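I started Idico with a borrowed soup pot and a church hall kitchen in Pretthorpe, and the plan was to teach people to cook a decent supper without a recipe. It's 17 years later and that's still pretty much the plan! We're a small cooking school for grown-ups who feel a bit lost in the kitchen, and I still teach most of the evening classes myself.

## How it works

Our main course is called Shemweta (I made the word up on a long drive and it stuck). It runs for 10 weeks and each class starts at 6:30 p.m. We cook, we sit down together, we eat what we made, and then everybody washes up. You'll learn how to season as you go, how to use up half a cabbage, how to tell when an onion is done by smell, and how to make rice that doesn't glue itself to the pot. That last one takes up a whole evening and people always ask for a second.

I care a lot about the sitting down part. Plenty of students tell me they eat standing at the counter with their phone, and I used to do it too, so no judgment from me. But food tastes better when you give it a table and a few minutes.

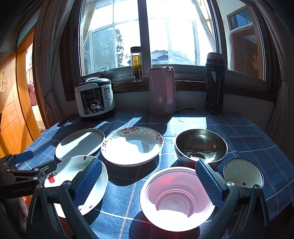
**Do I need to know how to cook before I sign up?**

Most of our students start with toast and scrambled eggs, so you'll be in good company. We teach knife skills in the first class and build up from there, and if you already know your way around a stove I'll just hand you the trickier jobs.

## Who comes along

All sorts. We get new parents, people who just moved into their first apartment, folks who retired and want to stop living on sandwiches. One group of neighbors from Pretorness took the course together, carpooled every week, and now they trade dinners on their street (I've been invited over and the lentil stew was better than mine, which stung a little).

Classes are small on purpose. We have 4 cooking stations with three people at each, and I get around to everybody a few times a night. I tried bigger groups one spring and spent the whole time shouting over the extractor fan, so we went back.

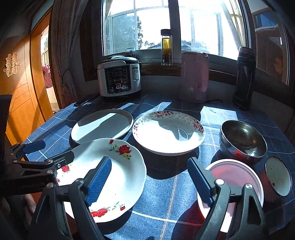
The other thing I changed after that spring was the shopping. I used to buy everything from one big store because it was easy, and now I go to the market in the morning and let the class follow whatever looks good. It means I can't tell you the menu ahead of time, but it also means you learn to cook with what's there – in May that's usually a mountain of asparagus and a lot of opinions about asparagus.

## Allergies and such

Tell us when you book and we'll plan for it. We can cook around nuts, dairy, eggs and gluten, and there's always a meatless version of the main dish. Bring an apron, closed shoes and a container with a lid for leftovers.

Sign-up for the next Shemweta course opens in May, and there's a waiting list form at the front desk if it fills up before you get to it.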